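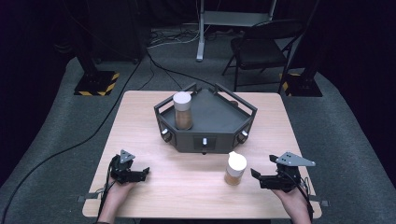 Two seasoning containers at the worktable, one on the dark platform and one on the tabletop.

Dry goods: what the lids are telling you

Members have asked why the Mirnstead pantry bench now keeps its seasonings in clear containers with different lids. The short answer is flow rate. A wide opening and a narrow spout deliver very different amounts for the same tilt, and most of the over-seasoned soup reported in July came from treating them as the same.

The two containers in the photo differ mainly at the top. The taller one has a wide white cylindrical lid over brown contents. The other has a bright white lid with a small pointed spout, and its contents are a lighter brown. Both bodies are transparent, so the fill level can be read from the side without opening anything.

Nathalie MacLeod ran the pouring tests in the Drondusbridge kitchen with four ground seasonings, 11 pours each. Spouted lids gave the more even results with fine powders. They performed poorly with anything flaked, and two blocked completely on crushed chili. Wide lids handled flakes well but were hard to stop at a small measure. Her recommendation is a spout for fine grinds and a wide opening for everything else, with a spoon used for any quantity under 6 grams.

Humidity matters more than grind once a container has been open for a while. Periklis Deligiannis logged the cupboard beside the kettle and found relative humidity reaching 91 per cent shortly after boiling. Seasonings stored there caked within the month. The cupboard on the opposite wall stayed much drier, and all ground stock has been moved to it. Please don't move it back for convenience.

Some handling notes for the bench:

Stand containers upright and clear of any edge or rail before letting go. Tall ones tip more easily when nearly empty.

Do not shake over a steaming pot. Measure into a dry dish first, then add.

Wipe the spout after use - residue at the tip is the usual cause of blockage.

Label the body as well as the lid. Lids get swapped at washing-up, and several brown powders look much alike through clear plastic or glass.

Refills are in the lower drawer. Vikas Joshi has the list of what is due and will take corrections until the next order goes in.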